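3.2 Scene preparation and stopping rules

The provisions in this section apply to all tabletop manipulation work carried out under the Plisdale protocol, whether the arm is operated by a person or runs under a learned policy. They were drafted after a review of 174 recorded sessions on the Kidinar and Tudose benches, in which the written procedure and the actual practice of operators were found to differ in several places.

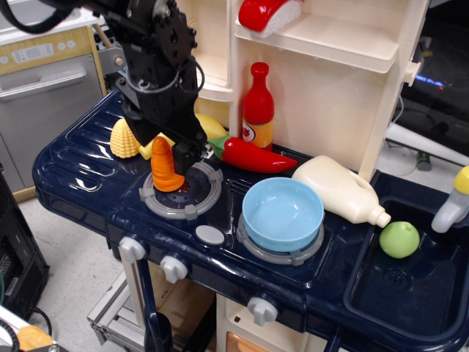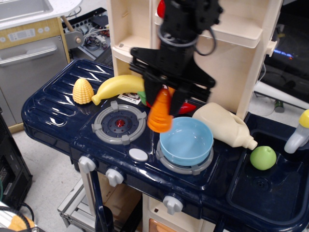
Figure 4. Manipulation of a toy carrot on the play-kitchen bench, at two moments of one session.

The protocol distinguishes between the target object, the receiving object and all remaining objects, which are termed bystanders. Each must be named in the session sheet before the arm is powered. The earlier version of the procedure required only the target to be named, and operators differed in how they treated contact with anything else on the bench. Some stopped the trial at the first touch, while others continued unless an object fell to the floor. In the arrangement shown in Figure 4, the carrot is the target and the light-blue bowl on the right-hand burner is the receiving object; the corn cob, the banana and the cream-coloured bottle lying on its side are bystanders. Under the revised rule, a light touch on a bystander is entered on the sheet and the trial continues. If a bystander is moved into the area reserved for the target or the receiving object, the trial is stopped and recorded as void.

Fixed parts of the bench are treated separately. Taps, control knobs and raised burner edges cannot be moved out of the way, and repeated contact with them may damage either the bench or the fingers of the gripper. Any such contact must be followed by a visual check before the next trial. Where the same part is struck twice in one session, the session is closed and the bench position is measured again against the base of the arm.

A minimum clearance for cables is also laid down. Cables on the arm shall be secured so that, at every permitted joint position, no loop can catch on the bench or on a standing object. The operator confirms this by moving the arm slowly through its full working range at the start of the day and after any change of fittings. At the Kidinar site this check had been carried out only on Friday, together with routine cleaning, and the interval was judged too long.

Trials are grouped in blocks of up to 175. At the end of each block the operator restores the bench to its listed starting arrangement and signs the sheet. Void trials are kept in the record and marked as such; they are not to be deleted or repeated under the same number. The Clestaretti annex sets out the form of the sheet and the codes for each type of contact. Gripper fingers are replaced after 2,000 closures, or earlier if wear is found during a check.

Sites that cannot meet one of these provisions may apply for a variation, which must state the provision concerned and the measure proposed in its place. A variation lapses after 8 weeks unless it is renewed in writing.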